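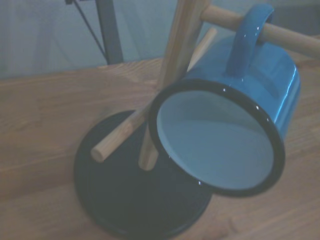
Lillero Residents' Forum > Shared Facilities > Kitchen supplies charge, second floor

Venska_Office
Posted August 24, 2018
Residents are advised that the monthly kitchen supplies charge will rise from 173 to 200 beginning with the next statement. The charge covers coffee, tea, dish soap and paper towels. Questions may be submitted in this thread or at the front desk.

langlois_4b
The notice posted in June stated that the charge would remain fixed for one year. I request that the office explain which notice is in force.

Venska_Office
The June notice applied to the laundry charge only. We accept that its heading, "Shared Charges," was unclear. A corrected copy will be posted beside the elevator.

Amnuay Khunthong
I support the increase. The coffee purchased under the old contract with Prirnudton was of poor quality, and the present supplier is better. I would, however, ask that the annual statement be itemized. Last year's showed a single line of 3216 with no breakdown.

teadrinker_2c
I must disagree with the previous poster. Residents who do not drink coffee are paying for it. Of the 3216 spent, I would expect that close to 3000 went to coffee. A separate coffee fund would be the proper arrangement.

Amnuay Khunthong
That figure is a guess. I would prefer to see the receipts before the fund is divided. Personal cups should also be discussed, as the rules do not say whether they may be kept in the kitchen. 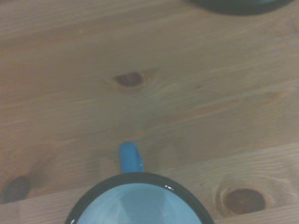 Blue enamel mug on a wooden table.

langlois_4b
Rule 9 permits personal cups if they are labeled. It has not been enforced.

Venska_Office
Rule 9 remains in effect. Itemized receipts will be available at the front desk on request. The proposal for a separate coffee fund has been added to the agenda of the next residents' meeting. The new charge will apply in the meantime.

teadrinker_2c
I wish my objection to be recorded in the minutes.

Recent topics
Bicycle storage: renewal of tags
Langlois entrance: door code change
Noise after hours, third floor
Laundry charge: corrected June notice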